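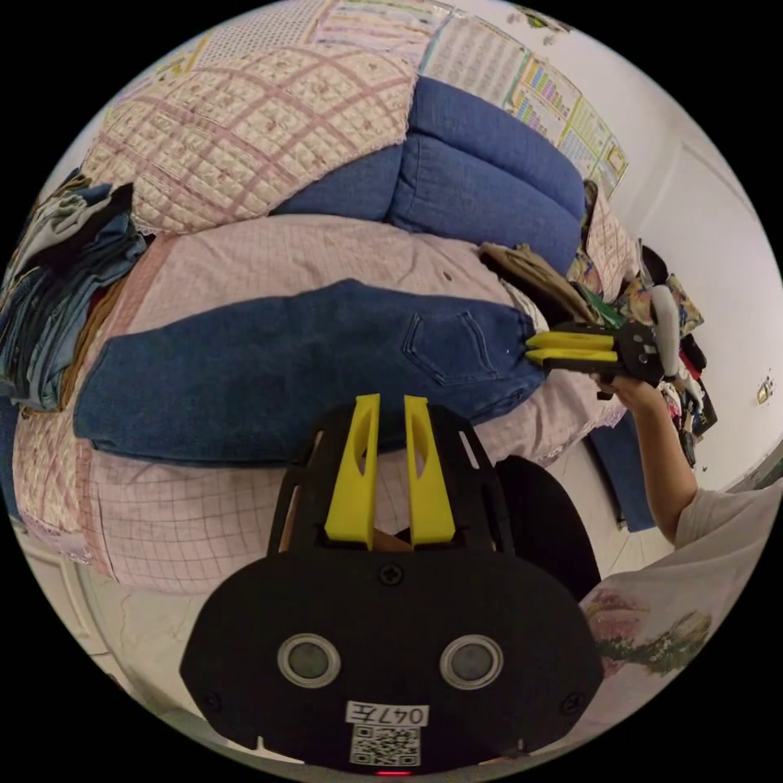 Two hand-held grippers and a pair of jeans on a bed with a pale pink sheet.

The laundry section of the Hineck student robotics project began with a rule about elbows. Members record household tasks with one hand-held gripper per hand, and early recordings failed review when the operator reached across the body. The written procedure now tells the operator to move the garment first and the feet second.

Valtteri Saarela, who runs the section, set denim as the third fabric class, after towels and T-shirts. Denim is stiff and heavy for its size. A waistband resists the fingers, and a leg folded over itself can spring open when released. The procedure asks for a grip at a seam or hem, a slow lift, and a pause before the fold is laid down.

By 8 November 2023 the club had logged 633 folding recordings, 134 of them with jeans. Each is reviewed by a member who did not make it. Reviewers reject a recording if a bare hand touches the garment between the start and stop marks, or if both grippers leave the work area at once. Rejected recordings are kept in a separate directory, and new members study 20 of them before making their own.

Bedrooms replaced the club's workbench as the place to fold. On the bench, every garment started from the same position under the same light, and a model trained on those recordings did poorly elsewhere. Ye-rin Yeon, who handles training, asked for beds, patterned sheets and ordinary piles of clothes. She also asked operators to leave the walls and furniture as they were.

The fingers are narrow, upright and slotted. On thick cloth they are set down on either side of a single edge and closed, and the second gripper comes in from the side to take up the slack.
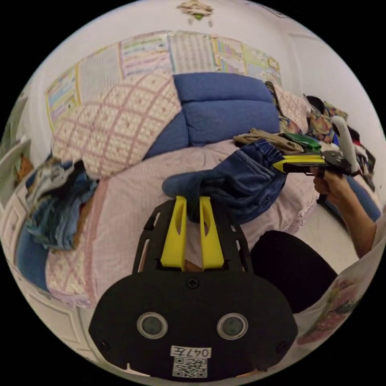 What the January contest requires

Teams at the Drutby student meet will fold five garments, one of them denim, on a surface they have not seen. Judges measure the finished outline and the time taken. Hineck plans to enter one two-arm machine, trained on the club's own recordings. Yeon wants sweaters added before the entry closes. Saarela wants more jeans.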